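Practice stitching at home: tips for setting up and looking after a suture pad

A pad, a spool of black thread and a kitchen table are enough for evening practice. The tips below come from the notes Edeltraud Lammers keeps for her practice group, with a few additions of mine.

Set up the spot first

Put down a dark cloth before the pad. A pale pad is easy to see against it, though black scraps of thread will hide there, so shake the cloth out over a bin when you finish. Keep food and cups off the table the whole time — needles travel farther than you would think.

Place your lamp to one side. The surface of most pads has a slight shine, and a light straight overhead puts a glare right where you want to look. Move the lamp until the line of the cut is clear from end to end.

Start with a short, straight cut

Long cuts are harder to close evenly. Make one short cut, put the first knot near one end and work along. Use black thread while you are learning. Every knot and every tail shows up, and you can compare the spacing at a glance.

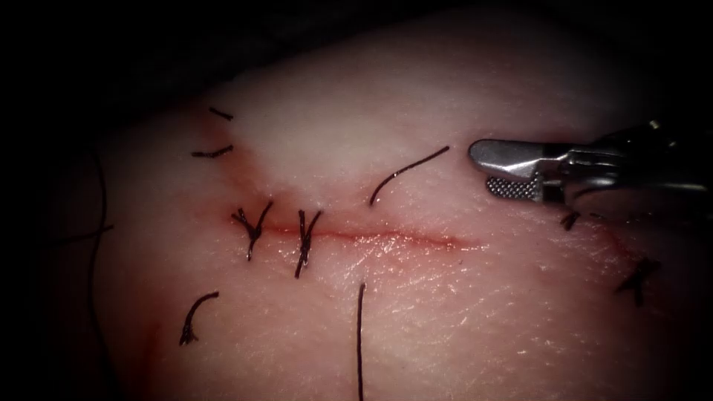
Pull each knot only until the edges meet. If the pad puckers, the thread is too tight. Cut the tails to a similar length each time, long enough that you can pick them up with tweezers later. I had a habit of leaving one long and one short, and it made taking the stitches out a nuisance.

Drop cut ends into a jar lid as you go. If you leave them on the pad, sooner or later you will stitch over one or grab it by mistake.

Use the whole pad before you replace it

One pad will take several cuts if you plan them. Leave a finger's width between lines, and keep away from the rim until you have used up the middle. Edges near the rim tend to gape, and they are good practice once the easy ones bore you. A slanted line is worth trying too, as your wrist has to work at a different angle.

Red practice fluid stains. Once it spreads between two cuts the color generally stays, and it does no harm to the stitching.
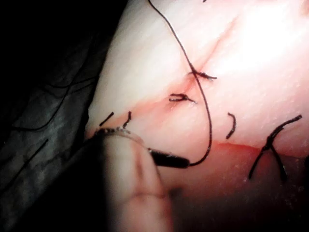
Clean up and store

1. Count your needles back into their tin before anything else.

2. Snip each stitch beside the knot and lift it out with tweezers.

3. Wipe the pad with lukewarm water and a drop of dish soap, then pat it dry. Paper towels leave lint, so use an old cotton cloth.

4. Dust it lightly with cornstarch if it feels sticky. I do this after every 9 sessions or so.

5. Store it flat in a lidded box, away from the radiator.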